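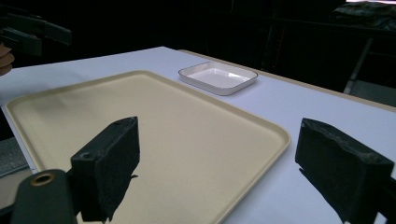

Soup weather, and a pot of red lentils

Well, the mornings have turned properly nippy and I've dug my big soup pot out from behind the Christmas platters, so I think we can safely say the salad part of the year is over. I always feel a bit sad about it for an afternoon, and then I make the first pot of lentil soup and get over it very quickly!

If you've been getting the Gistness newsletter for a while you'll know I've shared a lentil soup before, with green lentils and bacon bones. This one is quicker and has no meat in it at all. Red lentils fall apart on their own in the time it takes to set the table and find everybody's slippers, and they thicken the soup beautifully without any flour or cream, so it suits gluten-free and dairy-free eaters as it stands (do check the label on your stock, though, as some of them sneak a bit of wheat in).

For a pot that feeds four with some left for lunches, chop up a large brown onion, two carrots and a stick of celery, nice and small, and let them go soft in a good slosh of olive oil. Don't hurry this part. I used to, and my soups always had a slightly raw, sharp taste that I blamed on the stock. Add three cloves of garlic, a heaped teaspoon of ground cumin, half a teaspoon of smoked paprika and a piece of ginger, grated, and stir until your kitchen smells wonderful. In go two cups of rinsed red lentils, a tin of chopped tomatoes and 8 cups of vegetable stock. Simmer with the lid half on until the lentils have collapsed, giving it a stir now and then as they do like to catch on the bottom.

I leave mine chunky, but a few seconds with a stick blender makes it lovely and smooth for the little ones. Squeeze in the juice of a whole lemon right at the end – please don't skip it, even if you think you're not a lemon person – and then taste for salt. A handful of chopped coriander or a spoonful of coconut yoghurt on top is very nice too.

It freezes well for three months or so. It will set like a brick in the fridge overnight, so loosen it with a splash of water when you warm it up. I've also been known to eat the thick leftovers cold on toast with sliced cucumber, which gets some odd looks at home but is delicious.

A few of you wrote in asking what to do with the last of the pumpkins, and I'm working on it. There's a pumpkin and peanut soup from my Farico notebook that I haven't made in years, and I'd like to try it a couple more times before I pass it on. With any luck it will be ready for the next newsletter, in May, along with the seeded crackers I promised last time and then clean forgot about. Stay warm!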